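4.2 Open storage and the cleared table
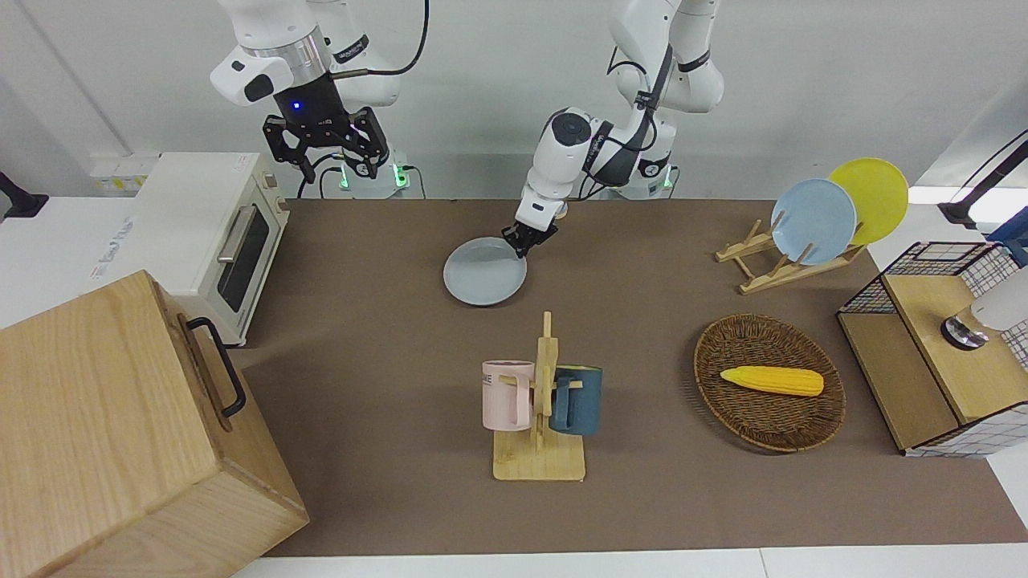
Figure 3. Tabletop with mug tree, plate and toaster oven.

The claim we set out to test in this section is a familiar one. Household advice, and a fair amount of the research that borrows from it, holds that cups and plates kept in the open are put back more often than those kept behind a door. The reasoning sounds fine. A peg is in plain sight, a cupboard has to be opened, and people are lazy. We are less sure than we were when the study began that the reasoning describes what people do.

Our doubts start with the mug tree itself. In the earlier Clandgate work (Oakley and Tosh) a mug hanging on a peg was scored as "stored" and a mug standing anywhere else as "out". By that rule both mugs in Figure 3, the light pink one and the dark teal-blue one, are stored. Yet the tree stands on the same surface that a person would want to clear before eating, and it takes up room there whether it is full or bare. A household that hangs up every mug and never moves the tree scores perfectly and still has something in the way at dinner. We do not think the householder would call that tidy, and several of ours plainly did not.

The plate raises a different problem. A flat plate lying on a brown mat may be waiting for food, waiting to be washed, or on its way to a shelf. The coders in the Clandgate work were told to treat any plate on a table as unfinished clearing. Stamatopoulos, who recoded a share of our own material, objected to this from the first week, and we now agree with her. A plate that has been laid is in its right place. Without knowing what the person means to do next, the score records a guess.

We asked 50 households to keep a diary of when they cleared the table and where each item went. Those with open storage reported putting mugs away after 92 per cent of meals. Those with cupboards only reported 83 per cent. Taken at face value, the gap supports the usual advice. We would not take it at face value. The households chose their own storage, and people who buy a mug tree may well be people who already care where their mugs go. Nor did the diaries separate a mug that was washed and hung up from one that was rinsed and hung up to save bother, and at least one respondent wrote cheerfully that the peg was "where they go if they look all right".

Kandpal has argued that the choice of storage matters less than the distance between the table and the sink. We find this more believable, though our evidence for it is thin. Only 5 of the households moved their storage during the study, and they moved it for reasons of their own (a new fridge, in one case). Three said that clearing became easier and two noticed nothing. It would be foolish to build much on that.

Larger items were left out of the scoring altogether, and this deserves more criticism than it has had. The toaster oven on the counter and the wooden box with its black handle, both at the left of Figure 3, take up far more room than any mug. Neither counts for or against tidiness under the Clandgate rule, on the grounds that they are "fixtures". But a box can be shifted, and so, with a little effort, can a small oven. Bisht's notes from the home visits mention again and again that people complained about the big things and hardly spoke of the cups. A measure that ignores what people complain about is easy to apply, and that seems to be its main attraction.

We therefore report the peg scores in Table 2 for comparison with earlier work only. In the sections that follow we use a plainer measure, the share of the table left free for the next meal, with the householder's own view of what belongs there noted beside it. It has faults too. Two people in the same home did not always agree on what belonged, and where they differed we kept both answers.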